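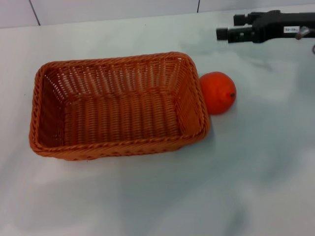 Wicker basket, one orange.

1/ Notes on household food waste and the green bin, now that Histlow has moved to weekly organics pickup. Sun 31 August is the last day to swap your bin size at no charge.

2/ The small bin holds 160 litres. For a household of two that's more than enough, even with garden clippings in August.

3/ Citrus peel is accepted. So are bones, coffee grounds and paper towel. Compostable bags are accepted only if they carry the certification mark on the bag itself. The mark on the box doesn't count.

4/ I weighed our scraps for 14 days. Total came to 924 g a day on average, mostly peel, cores and coffee. Bread was the surprise — over a tenth by weight.

5/ Storage matters more than shopping habits, at least for us. Fruit kept on the counter in view got eaten. Fruit in the crisper drawer got soft and went in the bin.

6/ Odour: freeze meat scraps until the night before pickup. Line the bottom of the bin with newspaper, two sheets, and replace weekly. Vinegar rinse once a month.

7/ Bin latches on the Bouchard Street side have been failing. Replacement takes eight working days. A bungee cord works in the meantime, but take it off before collection or the truck will skip you.

8/ Next: what the depot does with the finished compost, and whether it's any good on clay.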